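Category: Local History > Floods and Waterworks > Maps and Booklets

8 February, 2018 is wrong on the old listing; this page was posted February 8, 2018 by the Cordale shop desk

The Skerkenwood Flood: Map and Booklet Set

Skerkenwood has flooded often enough to be bored by it, but only one flood got its own hymn, two pub names and a lawsuit that outlived most of the people in it. Our set covers the December night when the embankment at Holovko Mill gave way and the lower town found out how the millpond had been built, chiefly out of clay and optimism.

You get a folded map and a 70-page booklet. The map shows the valley before the water on one side and after it on the other, with the lost lanes marked in grey. Kikier Bridge appears on both sides, in different places. The parish disputed this for years and then quietly moved the signpost.

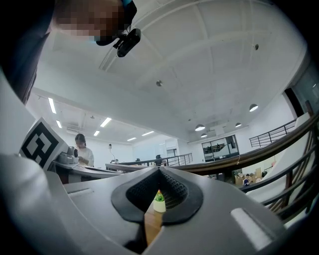 The booklet follows the water downhill, street by street, and then follows the compensation claims, which travelled a good deal more slowly. Around 4000 were lodged, a fine effort from a town that size. One chapter is given over entirely to pianos. If the claims are to be believed, every cottage below the mill had one.

The inquiry is printed in shortened form. The full version blames the engineer, the weather and moles, in that order, and takes far longer to do it.

Map scale is 2 inches to the mile. Paper is matt and takes pencil well, should you wish to argue in the margins. The set comes in a card sleeve that fits a coat pocket if the coat is on the generous side. Folding the map back up is left to the buyer.

Price: £7, postage included. Sold as a set only, so please don't ask for the map by itself.

Last updated: December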